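Open evening at the Siltby shared workshop
30/10/2026

I had been promising myself a trip out to Siltby ever since May, when I first read that a few people there were building a robot arm in a shared workshop behind the old Fogh boatyard. It took me until the fall to get on the bus. The ride is longer than it looks on the map, and I got off one stop early and had to walk back along the water with my collar up, but the lights were on and the door was propped open with a paint can, and somebody put a mug of coffee in my hand before I had my coat off. I liked the place right away.

The workshop is one long room with a low loft over the back half. Bikes and lawn mowers get fixed near the door, where the floor can take the oil. Past that is the woodworking corner, then a row of benches that members rent by the shelf. The arm lives on the last bench under the loft, and they call it Skutero. I asked where the name came from and got three different answers, so I'll leave that alone.

Skutero has been through 4 versions. The first was mostly plywood and could lift a teaspoon if you talked to it nicely. Parts of it are still nailed up over the sink. The current one has printed joints, a salvaged power supply and a gripper that has been rebuilt more times than anyone wanted to tell me. They let me hold one of the old fingers, and it was lighter than I expected and worn smooth at the tip.

Most of the talk that evening was about the software side, which surprised me. I had pictured sparks and soldering irons, and there was a bit of that, but the busiest spot in the room was a desk with two monitors and a very old office chair. Before they try a new movement on the bench they work it out in a simulated room on the computer, with an arm hanging over a shiny tabletop and a scattering of little numbered cubes to practice on. It even has a clock on the wall, a window with blinds, and a tree! I stood there much longer than was polite.

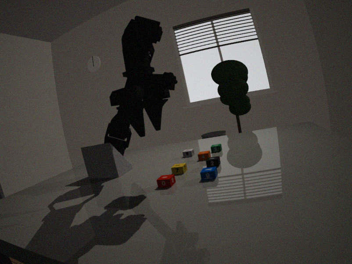

Siltby Shared Workshop — Arm and Gripper Group

The job they are working toward is sorting. The workshop has drawers and drawers of mixed screws and small hardware, left behind by members over the years, and the dream is that Skutero will one day go through them overnight. Cubes come first because they have flat sides and don't roll away. The color and the number give the program something to look for, and the same cube can be asked for in either way — "the red one" or "the zero," as the woman at the keyboard put it to a small boy who wanted to know everything.

I asked how long it takes to teach the program one decent pickup, and they showed me a log. The latest round had run 4000 tries in the computer. On the real bench they had done 236, all of them with someone standing by at the off switch. The gap between the two is what they argue about most. A cube on the screen is always a perfect cube, and a cube on the bench has a nick in one corner and a smear of glue on it.

Then we got a demonstration. The group moved the benches back a little, the off switch was handed over with some ceremony, and Skutero reached out, stopped, thought about it, and picked up a wooden block at the second attempt. Everybody clapped, me included. The third and fourth blocks went skidding onto the floor, and the boy was delighted to be allowed to crawl after them.

There was soup afterward, and I got talking with a retired machinist about gear slop for what must have been most of an hour. He favors a belt drive for the elbow. Others in the group want to keep the gears and add a spring, and there is a sheet of paper taped to the wall where both sides have been leaving remarks for weeks. I read all of it. Some of the handwriting gets quite heated toward the bottom.

If you want to go, take the 13 bus from Lendum and stay on until the boatyard, not the church as I did. The workshop is open to visitors one evening a month, and you don't have to be a member or know the first thing about motors. Wear warm socks, as the heater only reaches the front half of the room. Bring a few odd screws for the drawers if you have them. I had a pocketful from my own garage and they were received very kindly.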